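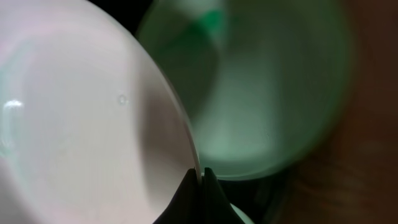
4.2 Rim tracking during the final approach

The planner described in Section 4.1 brings the gripper to a pre-grasp pose above the rim of the target container. From there until the fingers close, control passes to the rim tracker, which uses only the wrist camera. The overhead camera is still recorded but its depth values are ignored in this phase, as the arm blocks too much of the table for them to be of use.

The tracker fits a short arc to the rim in each image and reports two numbers to the controller: the sideways offset between the arc and the midpoint of the fingertip, and the angle between the arc and the closing direction. The fingertip stays at a fixed place in the wrist image, so its position is calibrated once per session and then treated as a constant. We mask out the pixels it covers before any edges are extracted. Early versions of Multelum did not do this, and the arc fit would lock on to the finger's own outline whenever the rim was pale and the light was flat.

Figure 3. Wrist camera view with the rim of a pale container at the fingertip and a green, translucent object out of focus behind it.

Figure 3 shows the kind of view the tracker has to work with. The pale container takes up most of the left half of the image and its rim is a thin bright line with a grey shadow band just inside it. The band matters more to us than the line. A single bright edge may be a highlight, and on smooth surfaces highlights move as the wrist moves. A bright edge with a darker band following the same curve is much less likely to be one. The arc fit therefore scores candidates on the pair, and a candidate with no matching band is kept only if nothing better is found in three consecutive images.

The second difficulty is the object behind. Nested or overlapping containers give two or more curved outlines in the same view, and the stronger contrast is often at the wrong one. In Figure 3 the dark gap at the top of the image gives a sharp change in brightness which belongs to the boundary between the two objects only in part. We use focus to separate them. At grasping distance the rim of the target is the sharper of the two, and a local sharpness weight is enough to push down the score of outlines further away. This costs little to compute and needs no model of the containers. It fails when the two rims are at nearly the same distance from the lens, a case we return to in Section 6.

Colour is not used in the fit. We tried it at Wendatgate on a set of tinted containers and found that light passing through one container would tint the wall of the next, so that a colour boundary could appear well inside a surface that was all one material. Small marks on the plastic caused less trouble than we had feared, being too short to support an arc.

4.3 Controller

The controller is a simple proportional one with a limit on wrist speed. The offset is corrected first and the angle second, and the descent is paused while either is outside its tolerance. We did try correcting both together. The motion was smoother to look at but the arc was lost more often, mainly on small cups, where a slight turn of the wrist moves the rim a long way in the image.

If the arc is lost for more than nine images the arm backs off along its last path and hands control to the planner, which picks a new point on the rim. Up to three such attempts are allowed before the trial is marked as failed. The attempt count and the reason for each hand-over are written to the trial log, in the format used by the Arnent logging tool, so that they can be replayed against a changed tracker without moving the arm.

4.4 Trials

We recorded 196 trials on the Wolde bench. Of these, 100 used a single container and the rest used overlapping containers. Room lighting was left as it was found and no markers were placed on the objects. Tolerances were set before the first trial and not changed afterwards. The calibration of the fingertip position was repeated after each change of finger pads, and the old values were kept in the log for comparison.

The containers were laid out by Nantana Rungrueang, who did not take part in writing the tracker and did not see its output during the trials. Results are given separately for the two groups in Section 5.

This site uses cookies to remember your reading preferences. By continuing to browse you accept our use of cookies. Accept Manage settings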